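Monday, Drustico cell, bench notes

Left arm dropped out again at 10.40. Fourth stop since we moved the cell to the new bench, and the first one where I was standing next to it, so writing it up properly before I forget the order of things.

What I saw: both arms running the block sort at normal speed. Left arm had finished a reach and was on its way back up when the elbow went slack. It didn't drop hard. It sagged for a second or so, the gripper touched the tabletop, and then the controller noticed and cut both arms. The right one held position until the cut and then settled as well. No damage to the gripper fingers that I can find. One small mark on the table.

The log says "joint 3 no response" and then a string of timeouts for everything further up the chain, joints 4 to 6. The ones below joint 3 answered normally the whole time. Same pattern as the stop last week that we put down to a bad restart. I don't think it was a bad restart.

Checked so far:

Supply voltage at the base board. Steady, no dip when I moved the arm by hand with power on and torque off.

Connector at the base. Seated. Took it out and put it back anyway.

Cable run along the upper segment. Flexed it by hand at each tie with the bus monitor open. Nothing at the first two ties. At the elbow I got 31 missed packets in one slow bend, then none on the next bend, then a handful more. So it is intermittent and it depends on which way the cable is lying when the joint folds.

Swapped in the spare elbow cable from the Hinach box. It is a bit longer than the old one and I had to leave more slack than I like. Ran it with nothing to pick up, just the reach and return, for half an hour. No missed packets. Then put the blocks back out and started the sort again at reduced speed. 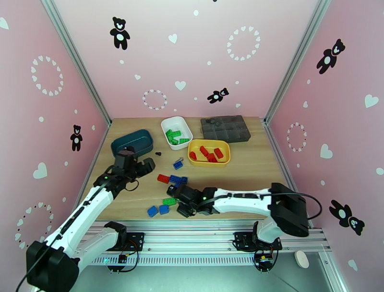
Ogbonna Building, Manipulation Workshop

Both grippers have their green lights. Red blocks go to the yellow container and green to the white one, as before. I have left the task file alone so that the only thing changed is the cable. The blues are still the awkward ones, especially when two end up side by side, but that is a separate problem and has its own page.

The part that bothers me more than the cable is the delay before the stop. The arm was limp for long enough to reach the table before anything was cut. With blocks underneath it that doesn't matter much. With a hand underneath it might. We have all got used to leaning in over the front rail to straighten a block while the arms are moving, me included, and I would like that to end today. Pause first, wait for both arms to be still, then reach in.

I looked at the timeout setting and it is still at the value that came with the Devham controller build. It waits for several missed replies in a row before it treats a joint as lost. I have dropped it to 2. That may give us false stops, in which case we will see them in the log and can talk about it, but please don't put it back up without writing it here.

Also the sag. The shoulder can't hold the arm if the elbow goes, at least not when it is stretched out. There is a rest pose in the config that nothing calls on a fault. Ought to be possible to send the joints that still answer to that pose before cutting torque. Have not tried it. Needs doing with the table cleared and one arm only.

Old cable is in a bag in the top drawer with a tag on it. Please don't use it. I want to cut the sleeve back at the elbow end and see whether a conductor has gone or whether it is the crimp. If it is the crimp then the right arm has the same batch and should be changed too.

To do:
order two more elbow cables, correct length
check right arm at the elbow with the bus monitor
stick the "pause before reaching in" note on the front rail
try the rest pose on fault

15.20. Still running at reduced speed. One false stop, joint 5, cleared by itself on restart. Leaving the timeout where it is overnight, arms powered down.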